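이 사이트는 더 나은 이용 환경을 위해 쿠키를 사용합니다. 계속 이용하시면 쿠키 사용에 동의하는 것으로 간주됩니다. [동의] [설정 변경]

작업대 일기, 8월

오늘도 새벽 근무였다. 밖은 아직 어두웠고 Skakstead 쪽으로 가는 버스에는 나와 운전기사밖에 없었다. 한국어로 일기를 쓰는 것은 오랜만이라서 틀린 곳이 있을 것이다. 그래도 기계에 대한 일은 한국어로 쓰고 싶다. 나는 공장 일을 한국에서 처음 배웠고, 그래서 '작업대'나 '불량' 같은 말은 우리말보다 한국어가 먼저 머리에 떠오른다.

요즘 우리 반은 반품된 생활용품을 검사하는 일을 로봇과 나누어서 한다. 오늘 아침의 첫 물건은 크림색 통에 갈색 반투명 뚜껑이 있는 보관함이었다.
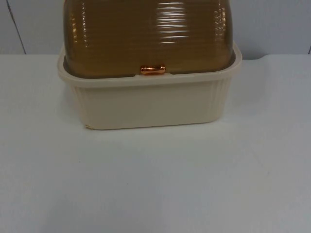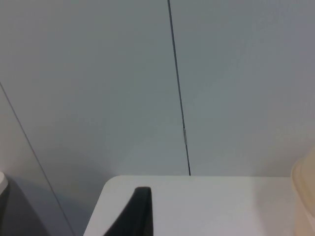

이 보관함은 우리 반에서 제일 말이 많은 물건이다. 사람이 하면 아주 쉽다. 한 손으로 통을 누르고 다른 손으로 손잡이를 올린다. 안을 보고, 냄새를 맡고, 닫는다. 그런데 그 쉬운 일을 로봇에게 설명하려고 하면 갑자기 내가 내 손을 모르게 된다. 어느 손가락에 먼저 힘이 들어가는가? 통이 밀리면 나는 언제 그것을 느끼는가? 기술 담당 직원이 이런 것을 물어볼 때마다 나는 대답을 못 하고 그냥 한 번 더 열어 보여 준다. 그 사람은 내 손을 보면서 공책에 무엇인가 적는다. 나도 그 공책을 한번 읽어 보고 싶다.

검사 순서는 종이에 있고 벽에도 붙어 있다. 전에는 그 종이를 읽는 사람이 없었다. 새로 온 사람은 옆 사람을 보고 배웠다. 나도 그렇게 배웠다. 나를 가르쳐 준 선배는 종이에 없는 것을 많이 알고 있었다. 예를 들면 뚜껑을 닫을 때 나는 소리로 테두리가 휘었는지 안다든가, 상자를 들었을 때 무게가 한쪽으로 가면 안에 손님이 잊어버린 물건이 있다든가 하는 것이다. 실제로 반품 상자 안에서 머리핀, 영수증, 마른 콩, 아이의 양말이 나온 적이 있다. 나는 이런 것을 발견하는 순간을 좀 좋아했다. 물건을 쓰던 집이 잠깐 보이는 것 같아서 그렇다.

지금은 첫 번째 검사를 로봇이 하고, 로봇이 판단하기 어렵다고 표시한 것만 우리에게 온다. 이것이 편하냐고 누가 물으면 나는 편하다고 대답한다. 어깨가 덜 아프다. 작년 겨울에는 퇴근하면 수저를 드는 것도 힘들었는데 올해는 그렇지 않다. 이것은 분명히 좋은 일이고, 나는 이 좋은 일을 작게 말하고 싶지 않다.

하지만 어려운 것만 온다는 것은 생각보다 피곤하다. 전에는 쉬운 물건 열 개를 지나서 어려운 물건이 하나 왔다. 쉬운 물건을 하는 동안 머리가 쉬었다. 손은 움직이고 마음은 저녁 반찬을 생각했다. 지금은 금이 간 것인지 긁힌 것인지 애매한 것, 색이 조금 다른데 원래 그런 것인지 모르는 것, 이런 것만 계속 온다. 몸은 덜 아픈데 눈이 아프다. 쉬는 시간에 커피를 마시면서도 나는 컵의 테두리를 검사하고 있었다.

오전에 작은 문제가 있었다. 화면에 확인 요청이 계속 올라와서 나와 동료 한 명이 3번 작업대로 갔다. 동료는 나보다 젊고 기계를 무서워하지 않는다. 화면을 몇 번 누르더니 기준값이 어젯밤에 바뀌었다고 했다. Kandine 본사에서 바꾸었다고 한다. 긁힌 자국을 더 엄격하게 보라는 것이었다. 우리에게는 연락이 없었다. 전에는 기준이 바뀌면 반장이 아침에 모두를 모아서 물건을 들고 보여 주었다. '이 정도는 괜찮고, 이 정도는 안 된다.' 그 말을 들으면서 사람들은 고개를 끄덕이거나 반대했다. 반대를 해도 기준은 잘 바뀌지 않았지만, 그래도 말은 했다. 이제 기준은 밤에 조용히 바뀌고, 우리는 일이 많아진 것을 보고 기준이 바뀐 것을 안다.

나는 이 이야기를 반장에게 했다. 화를 내지 않고 말하려고 버스에서 외운 문장처럼 천천히 말했다. 반장은 듣고 나서 자기도 몰랐다고 했다. 이 대답을 들으니까 오히려 마음이 복잡했다. 반장도 모르는 곳에서 결정이 내려온다면 나는 누구에게 말해야 하는가. 반장은 종이에 '기준 변경 시 현장에 먼저 알릴 것'이라고 써서 다음 회의에 가지고 가겠다고 했다. 글씨가 커서 좋았다.

점심은 식당에서 감자 수프를 먹었다. 식당 이야기도 써야 한다. 전에는 우리 반의 점심시간이 50분이었고 모두 같이 먹었다. 기계가 들어온 다음에는 누군가 화면 앞에 있어야 하니까 나누어서 먹는다. 오늘 나는 두 번째 순서였고, 내 앞에 앉은 사람은 포장반 사람이라서 잘 모르는 사이였다. 우리는 수프가 짜다는 이야기를 했다. 그 다음에 할 말이 없어서 한 번 더 수프가 짜다는 이야기를 했다. 나쁜 점심은 아니었다. 그런데 나는 우리 반 사람들이 시끄럽게 떠드는 소리가 그리웠다. 같이 먹을 때는 너무 시끄럽다고 속으로 불평했는데 사람의 마음은 이상하다.

식당 게시판에 교육 신청 안내가 붙어 있었다. 'Kinsella 과정'이라고 부르는 것으로, 로봇 작업대를 담당하는 사람을 위한 교육이다. 끝내면 직책이 '검사원'에서 '작업대 담당'으로 바뀌고 시급도 조금 오른다. 신청할 수 있는 나이에 제한은 없다고 쓰여 있다. 이 문장을 읽고 나는 조금 기분이 이상했다. 제한이 없다고 일부러 쓴 것은 나 같은 사람이 물어볼 것이라고 생각했기 때문일 것이다. 나는 정말로 물어보려고 했다.

옆 반의 나이 많은 동료는 신청하지 않겠다고 한다. 그 사람은 손이 아주 빠르고, 하루에 거의 1,000개를 만지던 때의 이야기를 자주 한다. 나는 그 숫자를 조금 의심하지만 그 사람의 손은 의심하지 않는다. 그 사람 말로는 화면을 보는 일은 일이 아니고 기다림이라고 한다. 나는 그 말에 반은 찬성한다. 화면 앞에서 기다리는 시간은 길고, 그때 무엇을 해야 하는지 아직 모르겠다. 앉아 있으면 게으른 사람처럼 보일까 봐 나는 괜히 걸레를 들고 깨끗한 데를 또 닦는다. 젊은 동료는 그냥 앉아 있다. 아마 그 사람이 맞을 것이다. 확인 요청이 올 때까지 기다리는 것도 이제는 월급에 들어 있는 일이다. 머리로는 알겠는데 다리가 자꾸 일어난다.

오후에는 기술 담당 직원과 같이 보관함을 다시 했다. 내가 맡은 것은 로봇이 시작하기 전에 통을 제자리에 놓고, 끝나면 결과를 보고 '좋음', '다시', '사람이 확인' 중에 하나를 누르는 것이다. 처음에는 '다시'를 누르는 것이 미안했다. 기계에게 미안한 것이 아니고, 옆에 서 있는 직원에게 미안했다. 그 사람이 밤까지 고친 것을 내가 손가락 하나로 틀렸다고 하는 느낌이었다. 그런데 그 사람은 '다시'를 많이 눌러 주는 사람이 고맙다고 했다. 좋게 봐 주면 나중에 손님한테서 문제가 나온다고. 그래서 나는 오늘 마음 편하게 눌렀다.

한번은 내가 물었다. 뚜껑 소리를 듣게 할 수는 없는가? 선배한테 배운 것, 휜 테두리는 닫을 때 소리가 다르다는 것을 말해 주었다. 내 말이 서툴러서 직접 소리를 내서 설명했다. 좋은 것은 '탁', 휜 것은 '타닥'. 직원이 웃지 않고 그대로 적었다. '탁'과 '타닥'이라고. 공책에 쓴 그 글자를 오늘은 조금 볼 수 있었다. 이제 어딘가에 선배의 귀가 조금 남는 것 같아서 기뻤다. 그리고 조금 뒤에는 걱정도 되었다. 내가 아는 것을 다 적어 주면 그 다음에 나는 무엇을 아는 사람인가. 이 질문은 오늘 처음 한 것이 아니다. 버스에서도 하고 설거지하면서도 한다. 답은 아직 없고, 오늘은 답을 찾으려고 너무 애쓰지 않기로 했다.

적어 두어야 할 것이 하나 더 있다. 봄에 우리 반에서 옮겨 간 사람들 말이다. 회사는 아무도 해고하지 않았다고 했고 그것은 사실이다. 다만 몇 사람은 Drurholm 창고로 갔다. 거기까지는 버스를 한 번 더 타야 하고, 아이가 있는 사람에게는 어려운 거리이다. 그중 한 사람은 여름이 되기 전에 스스로 그만두었다. 이런 경우를 회사의 말로는 무엇이라고 하는지 나는 모른다. 해고는 아니다. 그런데 그 사람의 컵은 이제 선반에 없다. 나는 아침에 물을 끓일 때마다 그 자리를 본다.

퇴근하기 전에 64번 사물함을 정리했다. 내 사물함인데 옛날 장갑이 많이 나왔다. 손가락 끝이 닳은 것들이다. 버리려고 하다가 한 켤레는 남겼다. 특별한 이유는 없고 아직 쓸 수 있을 것 같았다.

집에 오는 버스에서 교육 신청서를 꺼내서 읽었다. 모르는 단어는 세 개밖에 없었다. '지원 동기'라는 칸이 제일 크고 제일 어렵다. 어깨가 덜 아파서 좋다고 쓰면 안 될 것 같고, 기계가 무서워서 배우고 싶다고 써도 안 될 것 같다. 그런데 둘 다 진짜 동기이다. 젊은 동료에게 물어보니까 그냥 '관심이 있어서'라고 쓰라고 한다. 이렇게 짧게 써도 되는지 내일 반장에게 물어보겠다.

저녁은 밥하고 계란을 먹었다. 반찬통을 닫는데 '타닥' 소리가 났다. 뚜껑을 보니까 정말 한쪽이 조금 휘어 있었다. 몇 년이나 쓴 통인데 처음 알았다. 내일은 또 새벽 근무이니까 이제 불을 끄고 자야겠다.

관련 글
- 야간 근무를 그만둔 다음의 잠
- 새 장갑과 옛 장갑
- 반품 상자에서 나온 콩
- 반장이 바뀐 날
- Drurholm 가는 버스 시간이 또 바뀌었다
- 한국어로 '수고하셨습니다'를 말할 때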